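# How Paint Works

Paint is a liquid that turns into a thin, hard skin. The skin sticks to whatever is under it. It has two jobs: to change how a thing looks, and to keep water, dirt and air away from the surface.

This page explains what is in paint, how it dries, and why some paint shines while other paint does not. Words in **bold** are listed again at the end.

## What is in the can

Most paints have three main parts.

**Pigment** is a powder. It gives paint its color. The grains are very small, far smaller than grains of flour. They do not melt or disappear in the liquid. They float in it, the way mud floats in a puddle after you stir it. If a can of paint stands still for months, the pigment sinks to the bottom. That is why a painter stirs the can before starting.

**Binder** is the glue. It holds the grains of pigment together and sticks them to the surface. Without a binder, you could wipe the color off with your finger once it was dry. Chalk has very little binder, and that is why it rubs off so easily.

**Solvent** is the thin liquid that lets paint flow. In many house paints and school paints the solvent is water. In some others it is a strong-smelling liquid made from oil or from trees. The solvent does not stay. It leaves the paint while the paint dries.

Many paints also have small amounts of other things mixed in. One may stop bubbles. Another may stop mold from growing in the can.

## Where the colors come from

People have used pigments for a very long time. The first ones came straight out of the ground. Red and yellow earth get their color from iron that has joined with oxygen. Black came from burned wood or burned bone. White came from chalk.

Other colors were harder to get. For hundreds of years, the best blue was made by grinding up a blue stone called lapis lazuli, and it cost a great deal. Today most pigments are made in factories. A factory-made blue can be the same in every can.

Some old pigments were poisonous. White lead was used on walls, furniture and even toys. It covered well and lasted a long time, but lead harms the body, and it harms children most. Many countries now have strict rules about lead in paint. Old houses may still have it under newer coats, so flaking paint in an old house should be left alone and shown to an adult.

## How paint dries

There are two different ways for paint to go from wet to hard.

The first way is **evaporation**. The solvent turns into a gas and drifts off into the air. In water-based paint, the binder starts out as tiny soft balls floating in the water. As the water leaves, the balls are pushed closer and closer until they touch. Then they join into one sheet, with the pigment trapped inside it.

The second way is a chemical change. Linseed oil, which is pressed from the seeds of the flax plant, takes in oxygen from the air. The oxygen links the oil together into a solid net. This is slow. A thick layer of oil paint can feel dry on top and still be soft inside for many weeks.

Cold air slows both kinds of drying. Damp air slows the first kind, for the same reason that wet towels take longer to dry on a rainy day.

## Shiny or flat

Paint that shines is called **gloss**. Paint that does not shine is called **matte** or flat. The difference is in how smooth the dry skin is.

When light hits a very smooth surface, most of the reflected light leaves in the same direction. Your eye sees a bright spot or a streak. When light hits a rough surface, it scatters in every direction and there is no bright spot. A matte surface can feel smooth to your finger and still be rough to light, for the bumps are too small to feel.

Gloss paint has more binder for each spoonful of pigment. The binder covers the grains completely and the top comes out level. Matte paint has more powder and less binder, so some of the grains poke up. 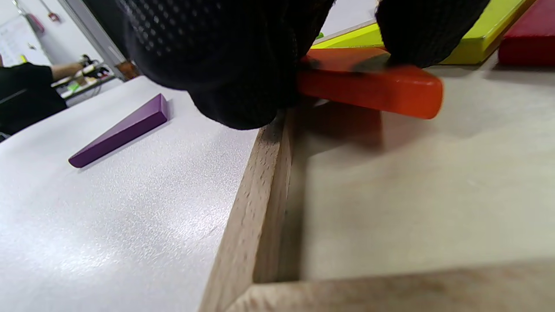

*Painted wooden blocks. The orange-red one has a gloss finish, and its end looks brighter where it catches the light.*

Gloss is easier to wipe clean, so it is often used on doors, window frames and kitchen shelves. Matte is often used on ceilings. It hides small dents well, because there is no streak of light to bend around them.

## Why wood needs more than one coat

Wood is full of tiny tubes that carried water when the tree was alive. They soak up paint. If you put one coat on bare wood, part of the binder sinks in and the color looks patchy.

The first coat is usually a **primer**. It fills the tubes and gives the next coat something to grip. Wetting also makes small wood fibers stand up, so the surface feels furry when it dries. A light rub with fine sandpaper takes the fibers off. After that come one or two coats of color.

Thin coats are better than one thick coat. Thick paint is heavy, and on an upright surface it slides down and makes drips. It may also wrinkle when the top dries before the part below.

## Try it: a paint with egg in it

Before oil paint was common, many artists in Europe used egg yolk as a binder. This paint is called **tempera**. Ask an adult to help.

You need:

- one egg
- a stick of colored chalk
- a plastic bag
- water
- a small dish and a brush
- thick paper

1. Put the chalk in the bag and crush it to a fine powder.
2. Separate the yolk from the white. Put the yolk in the dish.
3. Add one teaspoon of water and stir.
4. Add the powder a little at a time until the mixture is as thick as cream.
5. Paint a stripe on the paper. Next to it, paint a stripe of chalk powder mixed with water only.
6. Let both stripes dry. Rub each one with a dry finger.

Compare how much color comes off each stripe. Wash your hands, the dish and the brush with soap, and throw away any paint that is left. It spoils quickly.

## Words to know

- **Binder:** the part of paint that acts as glue
- **Evaporation:** a liquid turning into a gas
- **Gloss:** shiny
- **Matte:** not shiny
- **Pigment:** the powder that gives color
- **Primer:** a first coat that gets a surface ready
- **Solvent:** the liquid that makes paint thin enough to spread
- **Tempera:** paint made with egg yolk

Text: Irena Dudek. Checked 1/3/24.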